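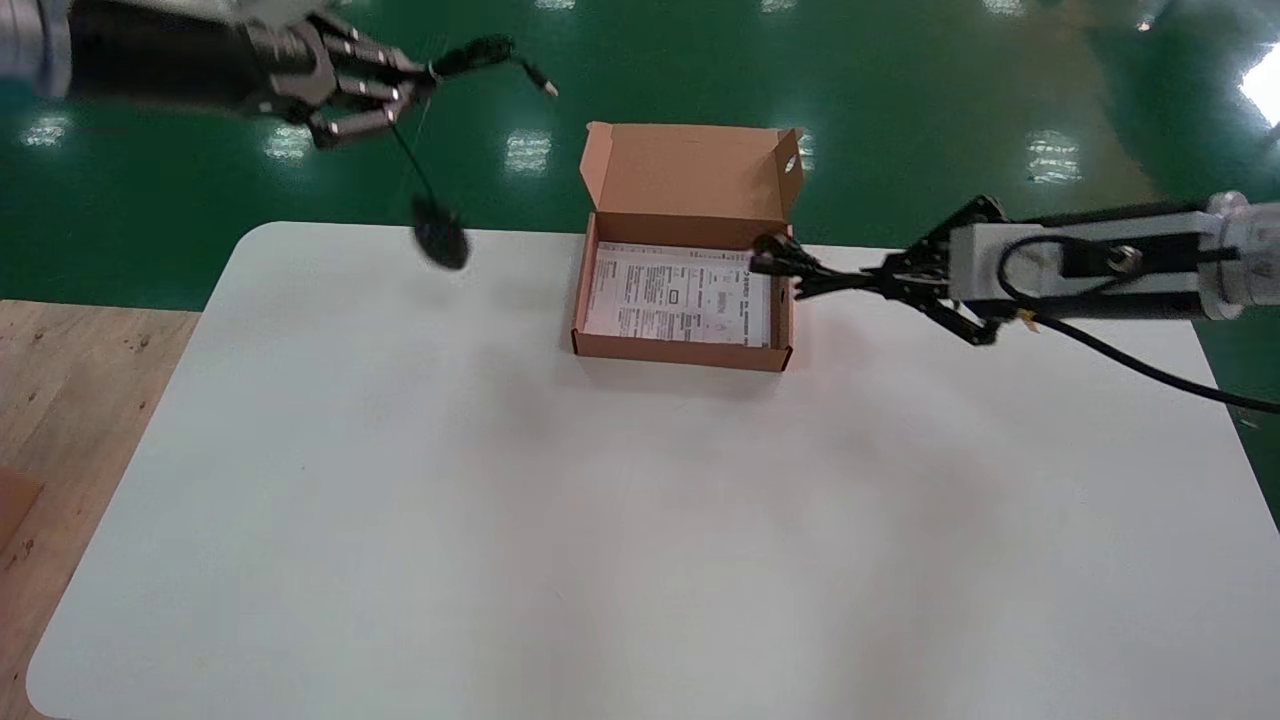

Mailer box

A mailer box is a shallow cardboard carton that folds together from a single flat piece, lid included. I've been packing small electronics in them for years, so this entry leans toward cables, chargers and sensors (if you ship soap or socks, most of it still applies!).

Construction

The usual mailer has low walls and a hinged lid with little tuck flaps at the corners. The flaps slide down inside the walls and hold everything shut, often with no tape at all. Brown is the classic color and still my favorite - it hides scuffs. Tarmo Toom, who taught me the trade at Stulla, folded 20 of them before coffee every morning and stacked them open, lids up.

Some makers punch a small hole in the cardboard. At Skenley we used it for a hang tag, and other shops just stick a finger through it to pull the lid open.
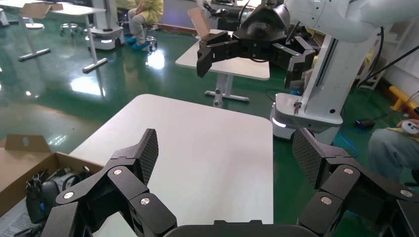 Cables are the hard part. They spring up, they snag on the flaps, and a badly coiled one will push the lid open all by itself. I coil mine loosely, plug ends toward the middle, and lay the heavier pieces in first so they don't slide around. Two turns of a soft tie is plenty, and please don't wrap a cord tightly around its own plug!

Paperwork

The instruction sheet normally goes in last, on top, where people find it before they start tugging at things. The Lukoševičius pattern puts it on the bottom instead, which keeps it flat but means half your customers never read it. I've tried both and went back to the top.

Ordering and storage

Mailers arrive flat in bundles. Junum, the size I order most, comes 1000 to a pallet, and a pallet lasts me nearly until April. Keep them dry and off the floor, as damp board goes soft along the creases first.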